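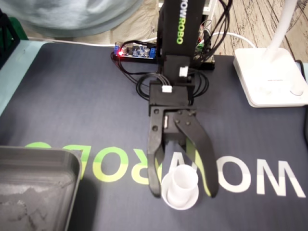 Gripper above a small white object.

Library hours and room changes in Mendthorpe

The Mendthorpe branch goes to its fall schedule after Labor Day. Doors open at 9 and close at 7, with a shorter day on Saturdays. Book drop stays open all night. 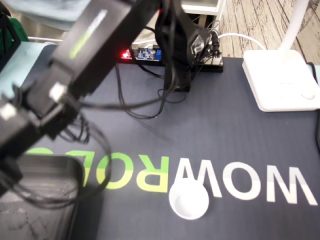

Black arm with a green light strip.

The Gallardo Room has new carpet and can be booked again for up to 2 hours at a time. Call extension 227 or ask at the front desk. The June book sale brought in $900 - most of it will go to large-print titles, and

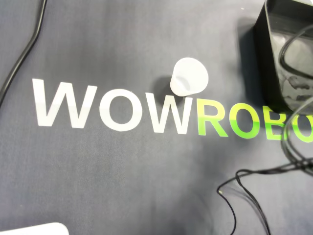

the other $300 is set aside for the seed shelf. Please return borrowed seed trays by the end of the month.
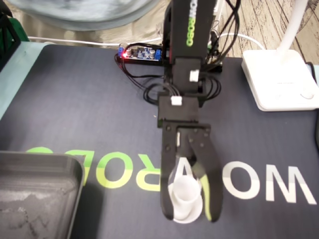

White cup held upright in the gripper.

Parking on the Borkavon Street side is closed while the drain is replaced. Use the rear lot.

Posted Aug 8, 2024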